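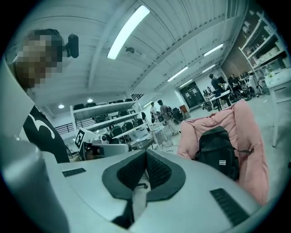
Progress report, Lemley card room and online league
01/03/2020

Hi Parviz,

You asked for something a bit longer than my usual three lines, so I've had a proper sit-down with the numbers and a pot of tea. It's mostly good news, with one licensing headache that I'll get to.

## The league

We now have 757 registered players on the Dreken software, and that's after I cleared out the duplicate accounts (people forget their password and just sign up again, it drives me up the wall). We had 1779 tournament entries over the season so far, nearly all of them at the lower buy-in. The Sunday evening game carries everything else. The midweek one is still limping, and I'd like to move it half an hour later before we think about dropping it - quite a few of the Entwistle regulars have told me they're still putting kids to bed when it starts.

Pot-limit Omaha has been a lovely surprise! I only put it on the schedule because Victor Muli kept going on at me, and it filled from the second week. He's being unbearable.

## Live nights at Lemley

We've been running two tables and a waiting list. The longest the list got was 41 names, far too many for a room that size, and some of those people went home without a seat and weren't happy with me. I've changed it so you can only join the list once you're in the building. There was grumbling and then everyone got used to it.

Dealers are the sticking point. I can get people who know the game, but dealing cleanly for four hours with a full table chatting at you is another matter. Victor has been training up new ones on Tuesday afternoons and two are ready for cash tables. Another needs more practice with side pots (don't we all). I'd like to put the hourly rate up a little from the training part of the budget, which is underspent.

## Software and payments

Dreken did their big update in the middle of a tournament, which I was very cross about. Players were sat out for several minutes and we refunded every entry in full. They've agreed to give us notice from now on, and I've got that in an email.

Withdrawals through Zaltow are much quicker than they were. I still get the odd one stuck when the name on the bank account doesn't match the name on the player account, usually a middle name or a married name, so I've rewritten the help page in plainer words and the emails have dropped off nicely.

## The licensing bit

The solicitor thinks the satellite tournaments, where you win an online seat into a live game, might need to be treated separately from the rest of what we do. She isn't certain and neither am I. I've paused them until she comes back to us in writing. It costs us some entries, and the players liked them, but I'd sooner lose a few weeks of satellites than have an awkward conversation with the regulator.

## Safer play

Deposit limits are now set when people sign up instead of being tucked away in a menu. Take-up is far better. Self-exclusion on the site now covers the live nights too - before, somebody could block themselves online and still walk in and buy chips, and that bothered me a lot.

## What I need from you

- A yes or no on the dealer rate
- Your view on moving the midweek game
- The second instalment released, if you're happy with all this

We're still on course for the July final at Entwistle. The room's booked and the deposit is paid. I'll send the full spreadsheet once Victor has checked my adding up.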